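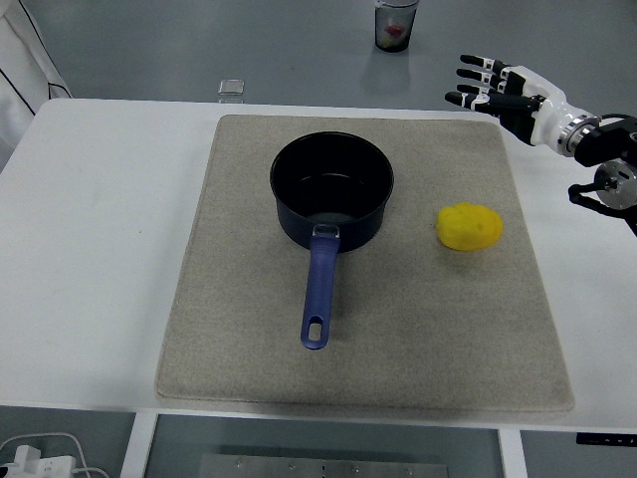 Slide 1: Saucepan with long handle, felt mat, white table.

Title: Handles, heat and the limits of a kitchen test
Kinsella session, second slot after lunch. Keep to 20 slides.

Opening. Topic is heat transfer along pan handles and how we specify it. Credit Chaltu Araya for the test plan and Junhao Gu for the thermocouple work. Questions at the end, except on units, which can be taken as they come up.

Slide 2. Definitions. "Handle temperature" means surface temperature at the grip zone. Grip zone starts 55 mm from the pan wall and runs to the end of the handle. Older Lodik reports measured at the midpoint, so their numbers do not compare directly with ours. Say this slowly, it came up twice in June.

Slides 3–4. Three heat paths: conduction through the bracket, convection from the burner plume, radiation from the side of the pan. On gas the plume dominates once the flame reaches past the base. On induction it is nearly all bracket. A test on one hob type says little about the other.

Slide 5. Bracket geometry. Conduction scales with cross-section and falls with length. A hollow stainless bracket does well on both counts. Solid aluminum is the worst of the set. Point to the neck on the drawing – most of the temperature drop happens there.

Slide 6. Test setup at Skarkside. Water load, lid off, full boil held until the grip reading changes by less than one degree in five minutes. Ambient logged at bench height. Hagos Tamiru ran the gas series and Kidus Hailu ran induction. 422 runs in total, after removing those where a sensor came loose.

Slides 7–9. Results. Do not read out the tables. Main points: spread between repeat runs on gas is larger than the difference between the two best brackets. Induction repeats are tight. Flame diameter explains most of the gas spread.

Slide 10. Comfort versus burn threshold. Threshold depends on material and contact time. Bare metal at 50 degrees feels far hotter than a polymer at the same reading, due to thermal effusivity. A single limit for all materials is too strict for one and too loose for the other.

Slide 11. Aging. Vastunstead cycled a set of handles some 3,000 times. Fixing screws loosened before the polymer degraded. A loose joint lowers conduction slightly, so an aged pan can pass the heat test and fail the torque test. Run both.

Slide 12. Open items. Ivar Åberg has asked for a fixed flame diameter per base size. Draft wording is in the handout, clause numbers still to be filled in.

If short of time, drop slide 9 and go straight to 10.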